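Keeping two hands working at Muswood

The technician who looks after the two-armed robot at Sinora's Muswood site starts most mornings with a screwdriver and a soft cloth. She checks the joint covers first, then the cables, then the hands.

"The arms don't give me much grief," she said when we visited on a Thursday in August. "It's the hands. There are a lot of small joints in there and every one of them can drift."

The robot is set up between a table and an open fridge, and spends its shifts handling drink bottles. The technician uses the same job to test her adjustments. A bottle is awkward enough to show up a lazy finger, she said, and the two-handed hold is the one she watches most closely.

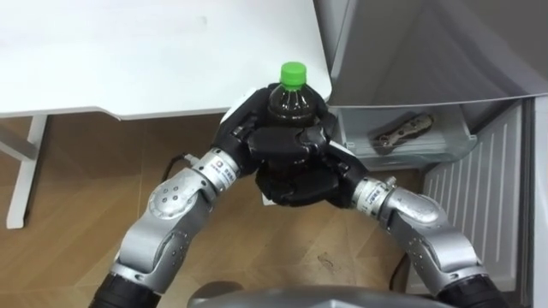
Both hands on a green-capped bottle, beside the open fridge drawer.

If one hand closes ahead of the other, the bottle tilts. She corrects that in the control software, which comes from Stomar, by changing the closing delay a little at a time. The log had reached 3,593 grips on the day of our visit, and she had marked 341 of them for a second look.

"Most of those are nothing," she said. "A finger sat a bit high, or the wrist was slow. I still read them all."

Every 3,000 grips she takes the hands off and checks the finger tendons for wear. The job takes a morning. Replacement tendons come from Nadar and she keeps 3 sets on the shelf - the last order was held up and she had to run on one hand for a week.

Cables are the other regular job. She wants enough slack for the wrist to turn through its full range, but a loop that hangs too far can catch on the table. She moves each wrist by hand with the power off before she ties anything down.

The single-handed hold gets its own check. One hand takes the bottle near the cap while the other stays open lower down, and she looks at whether the fingers sit evenly under the cap. 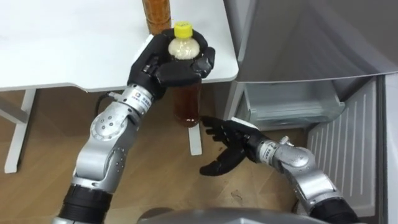 What she would change

Her main complaint is the covers on the joints. "Too many little screws," she said. "I'd like a cover I can get off in a minute." She has asked for a redesign and is waiting to hear back.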